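제목: Re: [로봇모임] Volport 공개 시연 다녀오신 분?

저 다녀왔어요! 답이 늦어서 죄송합니다, 메일이 스팸함에 들어가 있더라고요 ㅠㅠ

Osvaldo Serra 님이 쓰신 글:
> 9월 시연회 가신 분 계신가요? 야외 주행을 보여준다고 들었는데
> 후기가 하나도 없네요. 배송 로봇 Skalgate가 이음매를 잘 넘는지가
> 제일 궁금합니다.

일단 야외 주행은 했습니다. 건물 앞 콘크리트 포장길을 약 200미터 왕복했는데, 오후 햇빛이 워낙 세서 저는 모자 안 챙긴 걸 계속 후회했어요. 담당자 말로는 그늘에서 양지로 넘어갈 때 카메라 노출이 튀는 게 요즘 제일 골치래요.

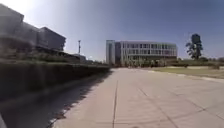
물어보신 이음매는 문제없이 넘었고요(소리는 좀 덜컹덜컹!), 오히려 잔디 쪽 경계석 근처에서 2번 멈췄어요. 두 번째는 사람이 가서 다시 출발시켰습니다. 경로 계획은 Radebe라는 자체 소프트웨어라는데, 질문 시간이 짧아서 자세히는 못 들었네요.

실내 시연은 줄이 길어서 포기했어요. 혹시 보신 분 있으면 후기 부탁드려요~ 발표 자료는 받아 둔 게 있으니 필요하시면 따로 메일 주세요.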